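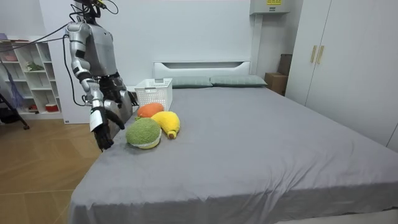

Fig. 4. Large bed with a grey fitted sheet and a green plush toy.

Section 4: Washing and drying bed linen and soft items

This section covers the Wellora 38 washer-dryer as supplied to the furnished flats at Pirkham. It was rewritten after the January check of the laundry cupboards. The maker's own leaflet is still in the drawer under the machine. Where the two disagree, try ours first, as the leaflet makes claims for the Quick programme that we have not been able to repeat.

4.1 Before the first wash

1. Turn on the water at the grey tap behind the kickboard. A quarter turn is enough.
2. Run the empty machine on Cotton 60 with no detergent. The leaflet calls this optional. The first drum of water smells of rubber, so we don't.
3. Open the door and wipe the inside of the seal with a dry cloth.
4. Set the water hardness to 3. The display will suggest 1, whatever the water is like. Ignore it.

Note: if the display shows 924, the door was shut before the lock had reset. Switch off at the wall, wait two minutes and start again. The leaflet says to ring the service line for this. You may, if you have an afternoon free.

4.2 Fitted sheets

1. Wash fitted sheets separately from duvet covers. Small things work their way into the corners of a duvet cover and come out as they went in.
2. Do up any buttons or poppers.
3. Load one king-size sheet, or two singles. The label on the door says the drum will take four. It will go round with four in it, but we would not call the result washed.
4. Choose Cotton 40. Leave the spin speed as it is.
5. Use half the detergent shown on the packet. Packets are written by people who sell detergent.
6. Take the sheet out as soon as the door unlocks and shake it from two corners.

Caution: do not use the Sanitise button on anything with elastic. It adds 110 minutes to the programme and the elastic comes out slack. We have seen no sign that the sheets are any cleaner for it.

4.3 Plush toys and other shaggy items

Read the sewn-in label first. If there is no label, or it has faded, wash by hand in a bowl of cool water. A toy with a battery box should be wiped over with a damp cloth and kept out of the machine, even where the shop described it as washable.

1. Check the seams. A loose thread is enough to fill the pump filter with stuffing.
2. Put each toy in a net bag or a tied pillowcase.
3. Choose Delicate 30 and turn the spin down to the lowest setting.
4. Do not add fabric softener. It is sold as good for long pile, but in our trials it left the pile flat and sticky.
5. When the programme ends, press the toy in a towel. Do not wring it. 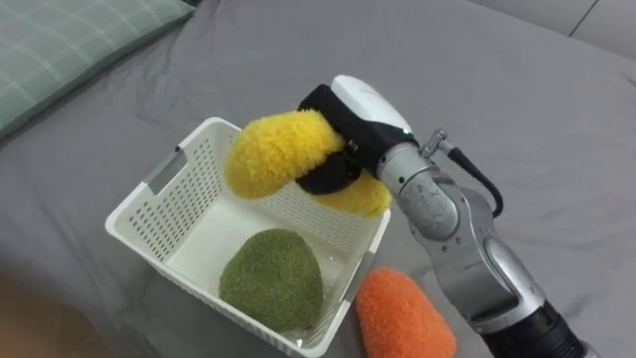 6. Dry flat on a rack, away from the radiator, and turn it over every few hours. Thick stuffing can feel dry outside while the middle is still damp, so allow a full day more than seems needed.
7. Brush the pile with a soft brush once it is dry all the way through.

Note: the Undia refresh sheets left in the welcome pack may be used between washes. They make things smell of Undia refresh sheets. They do not remove marks.

4.4 Drying

1. Empty the drum and put back only half the load. The machine washes more than it can dry, a fact the leaflet puts in a footnote.
2. Choose Low for elastic and anything with a nap, High for towels.
3. Ignore the time shown at the start. It is a guess, and it goes up as often as it goes down.
4. Clean the lint tray after every load. It pulls out from the bottom left.

Caution: never leave the dryer running when the flat is empty, whatever the delay timer allows.

4.5 Filters and upkeep

Clean the pump filter monthly. Lay a towel down first, because the tray supplied holds very little. The display asks for a Retamal descaling cartridge after 2,000 hours of use. Ordinary citric acid has done the same job in our machines, and the message can be cleared by holding Start and Spin together until it beeps.

The next revision of this section is due in February. If you find a step that does not work as written, mark it in pencil on the copy in the cupboard.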